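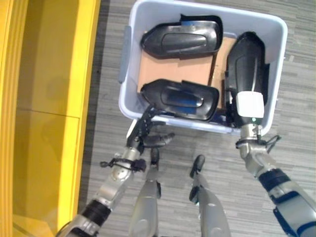

Clamora opens second parts reuse depot in Tendthorpe

TENDTHORPE, August — Clamora, the used auto parts cooperative, will open its second depot on Nerbridge Road this month. The site takes in parts from vehicles at the end of their life and sells them to repair shops and the public.

The depot occupies the former Abreu tire warehouse, which has been vacant for two years. Renovation work began in the spring and included new loading doors, a customer counter and a covered drop-off lane on the north side of the building.

Thirteen people will work at the site when it opens. Most positions are full time, and hiring for weekend counter staff is still under way.

The Tendthorpe depot will carry body and trim parts only, including mirrors, door handles, lamps, grilles and bumpers. Engines, gearboxes and tires will continue to be handled at Clamora's original location. Customers who need both can have orders combined and sent to either counter at no extra charge.

Each part is checked, graded and labelled with the make, model and year of the vehicle it came from. Painted parts are listed by colour code where the code is known. Parts that fail inspection are sorted by material and sent for recycling.

Repair shops with an existing Clamora account can use it at the new depot without registering again. New trade accounts require proof of business and a minimum yearly spend of $100. Members of the public do not need an account.

The counter will open at 8 a.m. and close at 5 p.m. Drop-offs are accepted until 4 p.m. — larger loads should be booked ahead by phone. Parking is available at the front of the building, with access from Nerbridge Road.

Media inquiries: Clamora head office, communications desk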